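12/6/21

To: Marcela Holub, Jultel
From: Eluned Price, Kadlec
Re: Grillus bench, progress since last report

Marcela – sorry this is short on polish, we have fittings all week and I'm writing it between them. Money table comes separately from accounts. Same order as last time.

## Where we are

Bench is up and in daily use. Both arms working, left arm better than right. We are handling the thin green plates on it now (sorting, racking, putting away, bagging), which was the job everybody wanted rid of. Trays still filled by hand.

Run total for the period: 785 pieces through the grippers. Of those 509 went from start to finish without anyone having to step in. The rest needed a hand somewhere – mostly a nudge, a few full restarts. Target in the grant was 1000 pieces, so we're short. Reasons under Problems.

Okmont came in to refit the fingertip pads and they grip far better on the thin stuff than the old ones did. The old pads let a plate swing when the arm turned and then it would catch the lip of the container. Still happens, less.

## What the work looks like now

It's still side by side work and I want to be plain about that, as the last steering note from your end talked about "unattended running". We don't have unattended running. One person stands at the bench with the tray and the bags, and the arms take plates to the container or the rack. The person watches, squares up the next piece, takes over when something sticks.

Bagging is the slowest part. Clear bags cling to themselves and to fingers and the arm has no chance of opening one. So for now bags belong to people and the arm does the holding. We tried it the other way and gave up after a morning.
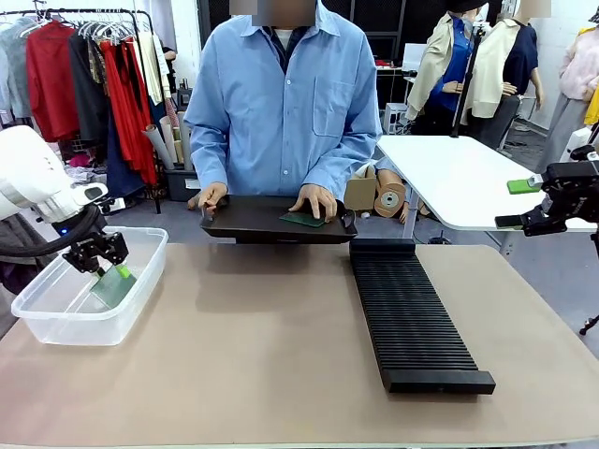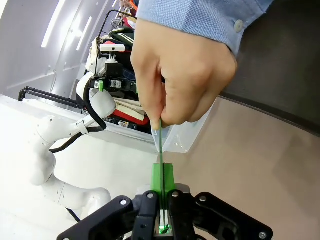

*Green pieces at the bench. First: a plate in the left gripper going into the clear container, tray held over the table. Second: a thin strip in the jaws, with the other end and the bag in the hand.*

The bench is in the main room with the mannequins and rails, as agreed in the spring. You asked whether it should move to a room of its own. My answer is no, not yet. If it's tucked away then whoever is on it is stuck there on their own all day, and the others stop learning it. Downside is floor space and the room gets untidy quicker. I'd rather live with that.

## What has changed for staff

Long section as you asked for it.

- **Hours on the sorting job.** Used to be one person bent over a table all afternoon. Now it's a stand-up job in shorter turns, swapped before lunch and again mid afternoon. Fewer complaints about necks. More about feet – mat on order.
- **Who does it.** Started with 2 people trained. The rest of the finishing team have now had a go and most can start it, stop it and clear a jam. Changing the pads and resetting the arm positions is still only the original pair, which is a worry over holidays.
- **Pace.** Biggest grumble. The arm is slower than a good pair of hands, and people find the waiting tiring in its own way. Several said they'd sooner be quick and sore than slow and bored. I've put this in as said. We now let the person at the bench do labels in the gaps and that has helped abit.
- **Worry about jobs.** Came up at both team meetings. I repeated what's in the agreement – no posts go as a result of the project, and freed hours go to alterations. Alterations has had the hours, the rota shows it. People believe it more now they've seen it on the rota than when I read it out.
- **Pay.** Not settled. The trained pair feel that running the bench is a different job from the one they're graded for. I think they're right. Needs a decision from our side, no ask of Jultel.

One thing I hadn't planned for – new starters like it. They learn the plate order from watching the arm go through it at its own speed, and ask questions they wouldn't ask a busy colleague. We may use it for inductions.

## Problems

1. **Right arm.** Drifts after a long session and starts putting plates down beside the slot instead of in it. We stop, re-zero, carry on. Okmont say it's a cable pulling at the wrist, we've re-routed it once already. Most of the lost numbers are down to this, as we ran with the left arm only for a good stretch while waiting for a visit.
2. **See-through material.** The green plates let light through and the software loses the edges when the strip lights are reflected in them. Turning the table a little helped. A lamp shade of some sort might help more. Cheap to try.
3. **Thin strips.** Will go in the gripper fine if someone presents them upright. Won't be picked up flat. No fix yet, and I wouldn't promise one in this grant.
4. **Rack.** Slots are tight. It's fine by hand as you can feel your way in. The arm can't, so it pushes, and a plate either goes in or bows. We stop it when it bows. A wider rack has been quoted for and the quote is in with accounts.
5. **Logging.** We lost a few days of counts when the tablet was wiped. The 785 only includes pieces we have a record for – I haven't filled in any gaps by guesswork.

## Safety

No injuries. One trapped sleeve, stopped straight away, no harm done. Since then cuffs buttoned or rolled at the bench, and the slow setting stays on whenever someone's hands are near the jaws, so in practice nearly always. Stop button moved to where left-handers can reach it too. Risk assessment updated, copy to follwo.

## Next

- Okmont visit for the right arm, then a clean week on both arms with proper counts
- Wider rack in, if the quote is passed
- Train a third person on pads and resets
- Try the lamp shade
- Short staff survey, same questions as the first one so you can compare
- Decide by May whether bagging stays a hand job for good. My view is it should, and that we spend the remaining time on the rack and trays

## What I need from you

An OK to move the unspent travel line over to the rack. Also a yes or no on shifting the 1000 target to the end of the next period. If it has to stay where it is please say so soon, as I'd have to put people on extra turns at the bench to get there and I don't want to.

You're welcome to come and see it running. Mornings best, the room's quieter and the right arm hasn't had time to wander.

Eluned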